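Home Forum Tickets Parts Exchange My Shelf Log out

Ticket 351 - Tratell "Hollis" conversion kit, left hip will not hold in robot mode

Status: open, then closed, then open again

Opened by: Minttu Karppinen

Kit is the second-run Hollis, bought from Lolton on preorder. Paid in full, waited through two delays and one apology email with a coupon in it. Figure transforms fine going to truck. Coming back, the left hip ratchet clicks twice and then gives up on life. In any pose more ambitious than standing at attention, the leg slides outward until he is doing the splits on my shelf. The right hip is so tight I need both hands and some privacy.

Tried so far:
- Worked the joint back and forth 20 times, as the instruction sheet suggests. Looser now. Thanks, sheet.
- Swapped the hip skirts left to right. No change, and one of the tabs is now stressed white.
- Floor polish on the ball. Held for an evening.

Reply from Tratell support, 4:10 p.m.

Hello, thank you for supporting Tratell. Please confirm the figure is being transformed according to step 14. Please send the number inside the battery door.

Minttu, 4:25 p.m.

There is no battery door. There are no batteries. He does not light up, which was one of the delays.

Step 14 is a drawing of the waist with three arrows on it, two of them pointing at each other. I have done it every way those arrows allow. The only number I can find is 367, molded inside the left thigh. The right thigh says 167. I'd like to know if those are supposed to match, seeing as they are the same part mirrored.

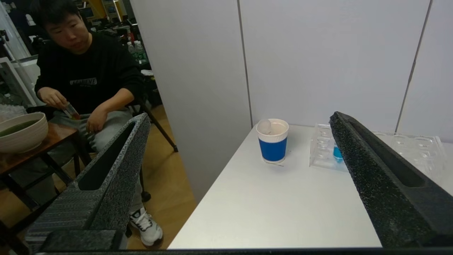 Also, the screws on the left thigh are shorter than the ones on the right. I had them both out on a saucer this morning and it isn't subtle. The short ones barely catch the plastic, so the two halves of the thigh open up a hair when the leg takes weight, and the ratchet plate has room to skip. Squeeze the thigh shut with your fingers and the hip clicks perfectly all the way up. So I don't think the joint is worn. I think it's being held together by optimism.

Reply from Tratell support, 9:02 a.m.

Hello, thank you for supporting Tratell. We have marked this ticket as solved.

Minttu, 9:04 a.m.

It is not solved. Reopening.

Note from Adamczyk (forum moderator, parts exchange)

Butting in, as I've had a couple of these across my desk. 167 is the first-run thigh and 367 is the second-run one. The second run was thickened at the screw post and needs the longer screw. Looks like yours was built from whatever was in the bin that day. The plate inside should be the same for both, so you don't need a whole new leg.

What worked on mine: two longer screws of the same width from the spares bag of any Tratell kit (the ones for the shoulder cannon, which falls off anyway). Go in slowly and stop when the seam closes. If you keep turning you'll crack the post, and then you really will need a leg. For the tight right side, back its screws off a quarter turn.

Minttu, 7:40 p.m.

Did the left side with the cannon screws. Seam is shut, ratchet holds, and he has been in a kneeling pose since lunch without sinking. Right hip now moves with one hand and only mild language.

The cannon is in a drawer. I'd still like the correct screws, and a left thigh without a white stress mark next to it would be a nice gesture.

Reply from Tratell support, 8:15 a.m.

Hello, thank you for supporting Tratell. Replacement part has been requested for your item: shoulder cannon (1). Please allow until November.

Minttu, 8:31 a.m.

Please leave this open until the screws turn up. I will take the cannon too.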